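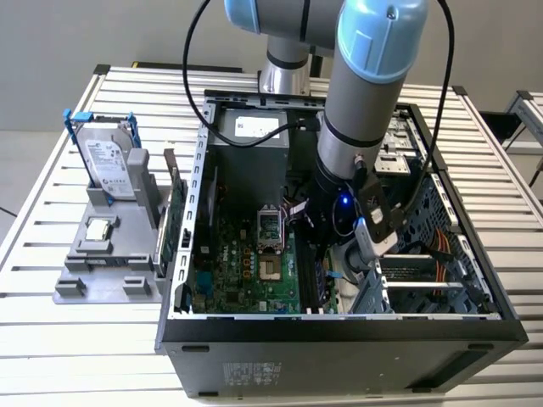 Can a robot take a desktop PC apart yet?

Posted April 2025

I keep a list of chores I would hand to a machine, and computer teardown has been near the top since last October, when I stripped 64 office towers for a recycler and lost most of the skin on one thumb. The job is repetitive, the parts are standard, and the towers lie flat on a bench. On paper it should be easy to automate.

It breaks down into very unequal steps. Lifting a 3.5-inch drive is the easy end. It has flat parallel sides, it is stiff, and it tolerates a firm grip. Put it in a fixture that holds it upright and the arm always knows where it is. The same goes for a processor in a shallow pocket. Fixtures do a lot of the work in any cell like this, and demo videos rarely give them credit.

The processor socket is harder. The retention bracket has to swing clear, the chip has to come straight up, and the pins underneath do not forgive a sideways nudge. A position error of 2 mm is nothing to a drive cage and fatal to a socket. Force sensing helps, if the controller reacts quickly enough.

Wiring is the worst part. A loose bundle off the power supply never sits the same way in two cases, so there is no taught position to return to. Latching connectors need a squeeze and a pull at the same time, in a space sized for fingers. I can clear the cables in a tower in 40 seconds. I have yet to see an arm do it without a person tidying up first.

I priced a small cell from Trundstead, with the Perex gripper option. The numbers only work above 50 towers a day of the same model, and a recycler never gets the same model twice in a row. Changing fixtures would eat the gain.

My current answer is drives yes, processors with care, cables no. Memory I would put between the first two, depending on the latches. I plan to rerun the costs when Trundstead publishes the new fixture prices.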